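# Neseta calibration drift

The **Neseta calibration drift** was a fault in a robotic sorting cell operated by the laboratory Sokurden in Preltham. It was reported on July 22, 2020, by the test engineer Hajnalka Veres. The fault caused the gripper to close beside objects, and on 9 occasions the fingers were pressed into the tabletop.

## Background

Neseta was a program for testing how a robot arm picks and places small blocks. The position of every object was calculated from printed square markers. A sheet with four such markers lay flat on the table and served as the common reference. The objects had markers of their own, and low white walls bordered the working area.

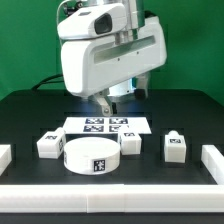

The reference sheet was fixed only with thin tape at the corners. In the old procedure, its position was measured once, at the start of a series, and then kept in memory until the series ended.

## Fault

During a long series of 1,464 grasps, the sheet moved by 4 millimeters. The control program continued to use the stored position, so every later target was wrong by the same distance. No alarm was given, as the software compared the markers only with each other – a sheet that moves as a whole keeps the same pattern.

The contact with the table bent one finger and damaged its mounting. The arm was stopped by its force limit. No person was injured.

## Investigation

Veres first suspected a loose wrist camera, but its mounting was found to be tight. Tsion Tamiru, who maintained the software, later compared the logs with the stored position and found the shift. It is not known which contact moved the sheet. A block pushed against its front edge was considered the most probable cause.

## Changes

From December of the same year, the position of the sheet was measured again after every 200 grasps, and the tape was replaced by screws. The Phuthong site, which used the same procedure, adopted the new measurement interval but kept the tape.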